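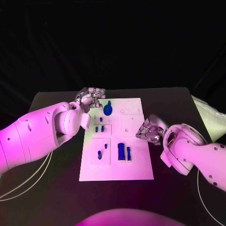

Wendska Task Board - white, blue parts

3 min read

White rectangular board, blue parts, lies flat on whatever table you have. That's the basic Wendska. Sold by Tudano, packed to order, ships from the Bjarnason warehouse.

What you get: the board, the set of blue parts, a cloth bag for the parts, a one-page sheet. No batteries, nothing to plug in. Sheet is in English only for now, German one coming in March.

Board is 68 cm on the long side. Measure your table first pls, we get returns over this. Works either way round but most people run it long side away from them, so the far row is a bit of a reach. Good for practice, less good if your chair is low.

Parts are a mix. There's a round disk, there are pegs, the rest is on the sheet. Lift out, put back, time it if you want. Pegs are the fiddly ones - start with the disk.

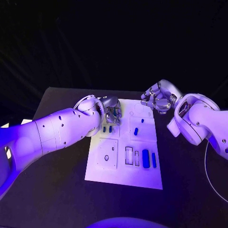 Pegs sit in their own small recessed panel. Push straight down, don't twist. If one feels tight leave it overnight and try again, new boards ease up after a week or so of use.

Looks best on a dark table, white board on black is very easy to read. Colored light is fine too, the blue parts just shift a bit. On a pale desk put a dark cloth under it, also stops it sliding.

Cleaning - damp cloth, mild soap. No alcohol wipes on the blue parts, they go cloudy. Dont put the board in a dishwasher (yes, asked more than once).

Spares: single pegs and disks sold seperately, full blue set is 70 with postage. Old-style pegs do not fit the current board. Check the underside, if there's no sticker it's the old one.

Orders in by Sunday go out the next morning. Bulk or school orders, write to Bergþóra Ketilsson at Tudano, put the board length in the subject line. Bag color varies, can't choose.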